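Shared Workshop Teaches a Robot Arm to Tidy Up Three Cups, More or Less

The members of the Gitero workshop have spent much of October on a problem most four-year-olds have solved, namely picking up a plastic cup and putting it somewhere else. Their arm, a homemade affair called Fivine, now manages it often enough that people have stopped applauding, and the group has begun inviting the neighbors in for the evening sessions.
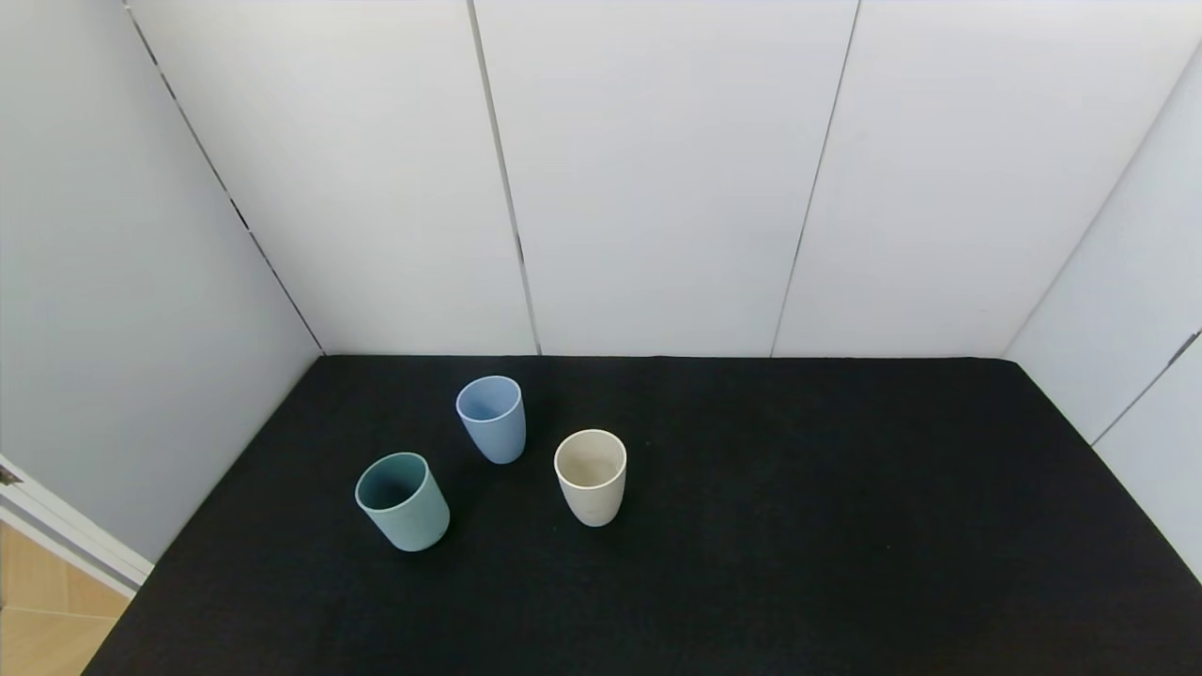
Abdel Hamid
Workshops and Making Reporter

Fivine lives in the back half of a rented unit, in a booth of white panels that took longer to put up than the first version of the arm took to fall apart. The table is covered in black cloth. An earlier white tabletop was retired after the vision software spent an entire evening trying to pick up glare.

The parts came to 474 dollars, a figure the group quotes with pride and without including the motors it burned out along the way. Most of the money went into the joints. The rest went into cable, then more cable, then a bag of cable ties that everyone agrees should have been bought first.

The software is called Trultum, and it learns from practice. A member steers the arm through the job by hand, Trultum records the motion, and after enough rounds it is allowed to have a go on its own. The group recorded 200 of these lessons before the first solo attempt, which ended with the arm closing its fingers very carefully on nothing — a beautiful movement, by all accounts, performed well to the left of the cup.

Things have improved. In the latest run of 70 solo tries, Fivine got hold of the right cup and set it down upright 63 times. The misses were mostly cups nudged over on the approach, plus one that was lifted perfectly and then held in midair until somebody went for the power switch. 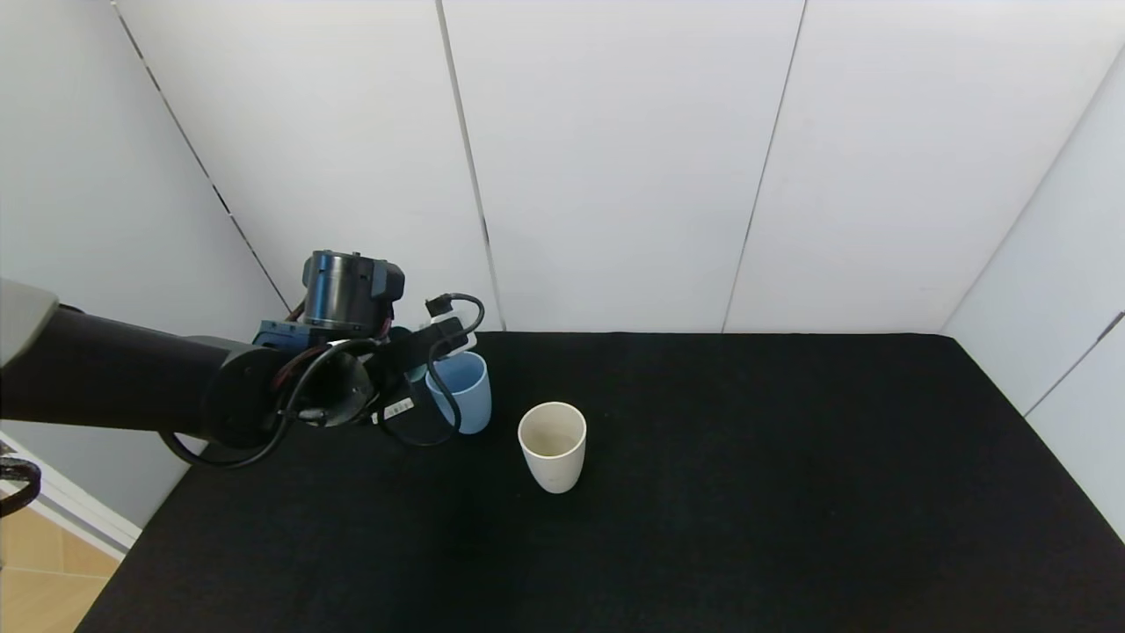

Can a person with no engineering background join in?

Most of the current members had none when they started. New people usually begin by steering the arm through practice rounds in the evening, and they pick up the wiring and the code as things break.

Things do break. The wrist has been rebuilt twice, the second time after a screw worked its way out and turned up in the sugar jar. The members have also learned to check the cables before every session, a lesson they received in the form of a loud snap.

There is some disagreement about what comes next. One camp wants to move on to mugs, whose handles make them a far ruder object to grab. Another wants to stay with plastic cups until the arm can stack them, and points out that mugs cost money and the floor is hard.

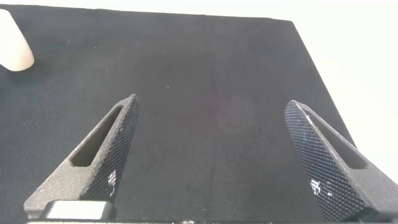 The stacking camp seems to be winning for now, helped by the fact that its members have the keys. They plan to start with two cups and add the third once the first two stay put. Lessons will have to be recorded all over again, as Trultum considers a stack to be an entirely new subject and remembers nothing useful from the old one.

Evening sessions start at 7 p.m. and run until the arm or the people get tired. Visitors are welcome to try the controls. Drinks are served in glasses.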